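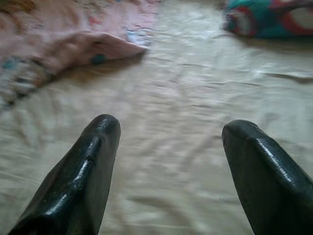 The graduate assistants at Nyamweya College went back to the bargaining table in October, after 16 days without teaching. I read the draft agreement last night. Most coverage has dealt with the wage figure, so these notes cover the parts that got less space.

The monthly stipend goes from 1780 to a higher base in 2 steps, the second one tied to enrollment. If enrollment falls below the level in the appendix, the second step is delayed by one term. The draft does not say whether the delay can repeat. Article 9 uses the word "term" and the appendix uses "semester," and the college runs a summer term that is not a semester. Someone should fix that before the vote.

Health coverage moves from Hemance to a plan run by the college itself. The deductible is 300 under both. The difference is in the referral rules: the Hemance plan let a member see a specialist directly, and the new one requires a visit to the campus clinic first. The clinic closes between terms. The draft has no provision for those weeks.

The no-reprisal clause covers anyone who withheld labor during the strike. It does not mention undergraduates who skipped class in support, and several of them in the Wokbridge dorms have received attendance letters. The union can't bargain for them, but a side letter could be attached. The Trokuson campus did this two years ago in a single paragraph, and the attendance marks were removed within the month.

Grading is the last open item. Papers collected before the walkout are to be returned within ten working days, with no extra pay. Sections with two sets of ungraded lab reports will have trouble meeting that.

I plan to vote yes if the term language is corrected and no if it isn't. The ballot opens at noon and closes at midnight, online only. Members who changed their campus email address this year should check that the old one still forwards.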